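Scarves, Shawls and the Great Closet Sort

I started this in March and only got the last pile done now, so bear with me! Six bags of fabric came out of the hall closet, most of it from Noemí (she never met a market stall she didn't like). I shot whatever I had out on the gingham cloth and kept the notes short.

The red and black one is my favorite and it's staying with me, no arguments. I love the leaves and the little flowers, all that crimson going almost to black. 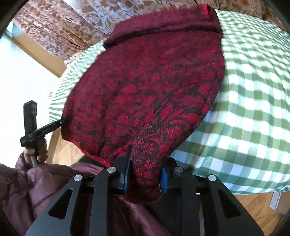

Trinity has already asked for first pick of whatever I let go, and I told her fine, but the reds are off the table. The blues are going to Tincuța, who wants them for a quilt. More pictures once I've ironed the rest!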